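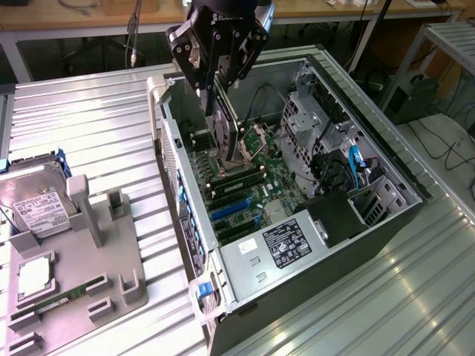 Desktop disassembly cell at Javthorpe, gripper at the heatsink module.

Tarar Faults – README

This folder holds the records of failed grasps from the desktop disassembly work. It was prepared by Faisal Awan and Aqeel Bukhari. Please read the known problems before you use the force data.

What went wrong

In 17 of the 180 recorded runs, the gripper reported a closed grasp on the heatsink module while one finger was not fully seated. The controller accepted this report and began the lift. In 12 of these runs the part tilted and the force limit stopped the arm. In the other five the part slipped back towards the board.

The cause was a wrong width value in the grasp check. It was copied from an older configuration and was too tolerant for this part. We found it in April, after Aqeel compared the finger positions with the wrist pictures by hand.

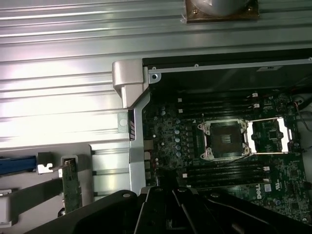 The same check was used for the memory modules, but we did not find a false grasp there. The modules are thin and the fingers close almost completely, so a bad grasp is easier to detect. We still recommend that you look at these runs with care – the old value is present in their logs too.

Safety note

During one of the slips, an operator reached towards the case before the arm was in protective stop. No injury happened. After this event we changed the procedure: first press the stop, then wait for the controller message, and only then put a hand near the case.

Known problems

1. Force values are missing for 32 runs, where the logger was started too late.

2. Wrist views have strong reflections on the ribbed metal table. Automatic edge detection is not reliable in these places. 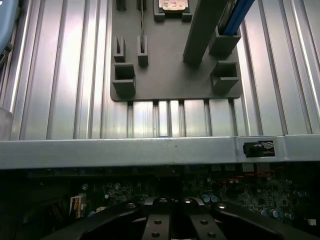

3. The field grasp_ok keeps the original wrong value. Use grasp_checked instead, which was filled in by hand.

Last change: Dec 7, 2024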